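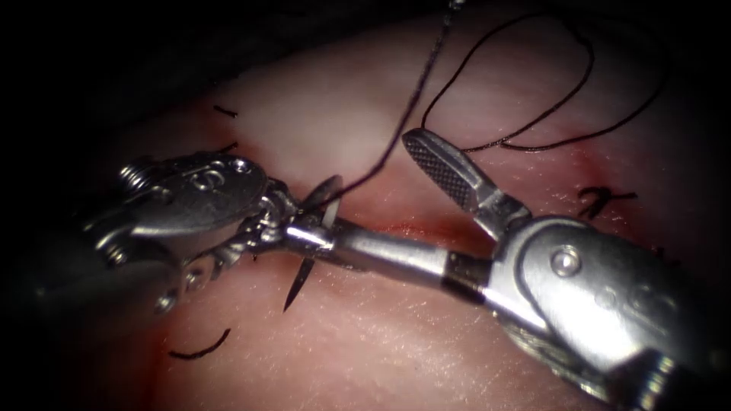 A curved needle at work.

Hand sewing tips for people who would sooner throw the thing out

I mend a lot. Shirts, dog beds, the canvas cover on the grill, one very sad backpack that belongs to my nephew. Most of it gets done at the kitchen table after dinner, and over the years I've picked up some habits that make it go faster. A few of you asked me to write them down after the post on jar lids, so here goes!

Get a curved needle. If you only buy one thing this year, let it be this. Cushions, upholstery, lampshades, the lining of a suitcase, anything where you can't get your hand around the back: a straight needle will fight you the whole way and a curved one just scoops in and out. I got a pack in assorted sizes from Cullus and the smallest one has been through every couch pillow in this house. Turn your wrist and let the curve do the work. If you push it straight you'll bend it (I've bent two).

Keep a pair of flat pliers in your sewing box. When the needle gets stuck in denim or vinyl, grab it by the middle and pull. Don't grab the tip or you'll dull it. My friend Ekaette Mohammed uses a scrap of rubber glove for the same job and swears it's better, and for thin fabric she's probably right.

Thread length! Everybody cuts it too long. Measure from your fingertips to your elbow and a bit more. I know it feels like you'll be rethreading forever, but you'll spend a lot longer picking out knots.

Wax your thread if it's cotton. Run it over a candle stub twice, then press it with a warm iron between two sheets of paper. Skip the ironing on polyester.
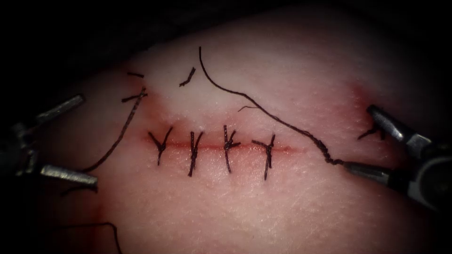
Now, for a straight rip in something heavy, like a tent flap or a tote bag, I've gone over to separate stitches, each one tied off and snipped. It's slower than a running stitch, yes. But if one lets go you've lost one stitch, and the rest stay put. Start with one in the middle, then one halfway to each end, and keep splitting the gaps. That way the two sides line up and you don't finish with a pucker at the bottom. Pull until the edges touch and then stop. Too tight and the fabric bunches, and on old canvas the thread can cut right through.

I use dark thread on pale fabric when I'm practicing a stitch so I can see what I'm doing. For the real thing, match it or go one shade darker.

Oluwaseun Wike wrote in to ask about blood spots from pricked fingers. Cold water, right away, dab and don't rub. If it's dried, soak it in cold salty water for an hour before you wash it. No hot water, please, it sets the stain. A thimble helps too, though I can't stand wearing one and use a Band-Aid instead.

Buttons: slide a toothpick under the button while you sew it on, take the toothpick out, then wrap the thread around underneath a few times before you knot it. Coat buttons last years longer like this.

My Lawal scissors are for fabric only and have a red ribbon tied on the handle so the rest of the family knows. It works maybe half the time.

Next month, zippers. Bring me your stuck ones.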